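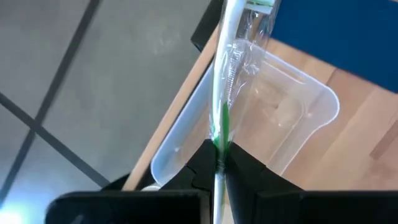

Fig. 1. Wrapped toothbrush held between the gripper fingers, with the translucent container behind.

Report on our visit to the Plestel open day, by Juwita Lumenta

Our group of 14 went along in March, and I must say I had been looking forward to it for weeks (I even wrote my questions on a card, then left the card on the coach). We were split into two smaller groups and could stay by the tables as long as we liked, which suited me very well – I am slow at taking notes.

What I mainly wanted to learn was how a gripper copes with things in crinkly packaging, as our own project, Drukico, has to handle soft wrappers too. A toothbrush in a clear sleeve is a lovely test object for that, with a stiff handle inside something slippery and loose.

Fig. 2. One of the work tables, with storage bins along its far side and more arms further down the room. 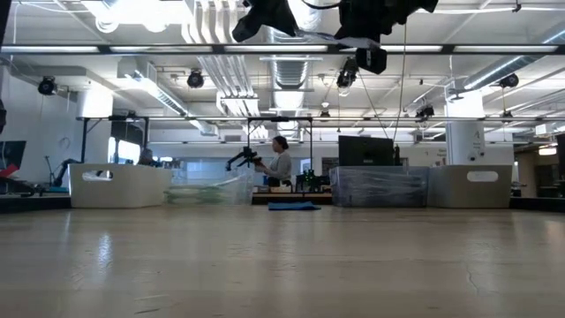
El Sherbiny wrote beside this part of my draft that I should say more about grip force, and asked whether Drukico could manage the same wrapper with our softer finger pads. I would love to try it, and have put it down for our next round of tests.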